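**Ticket 1580 – Price index in Fulus not applying August base change**
Opened: 2025-07-12
Assigned: Hamish Mackay
Status: resolved, one follow-up open

**Reported problem**

The Kohlhase desk runs the household cost index in Fulus. After the base period was moved to August of last year, the monthly report still shows the old base. Inflation for the bedding and linens group reads 60 percent. The same group in the Amberg workbook reads 6 percent.
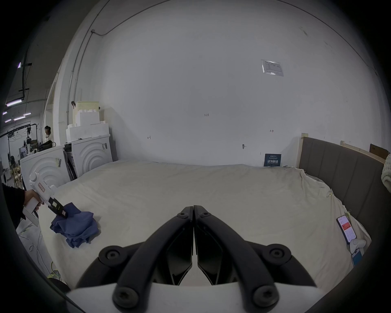 The other groups are within rounding of Amberg, so the price feed was ruled out first. Raw prices match line for line in both systems.

**Checks**

1. Cleared the report cache and reran. No change.
2. Compared group weights. Fulus and Amberg agree.
3. Exported the base table. Bedding and linens had two base rows, old and new. Fulus takes the first row it finds – in this case the old one.
4. Looked at the import log for Zoltunstead. The store list was loaded with a trailing space in the group code, so the new base row was added next to the old one and did not replace it.
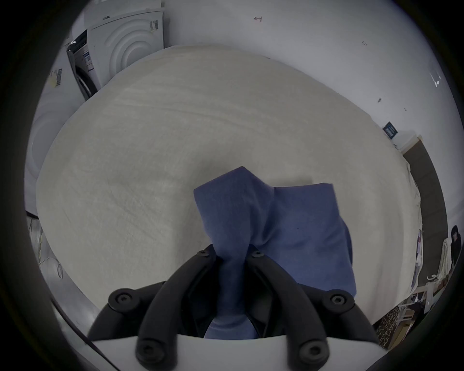

5. Trimmed the group code, deleted the old base row, and rebuilt the index. Bedding and linens now reads 6 percent.

**Fix**

- Import template changed to trim spaces in all code fields.
- Unique key added on group code in the base table. A second row now stops the import with an error.
- Reports issued with the wrong figure marked as withdrawn.

**Open item**

The rebuild took 40 minutes, against a normal run of 6. The new key may be forcing a full table scan – query plan requested from the database team. Leave the nightly rebuild off until that comes back. Manual runs are fine.

H. Mackay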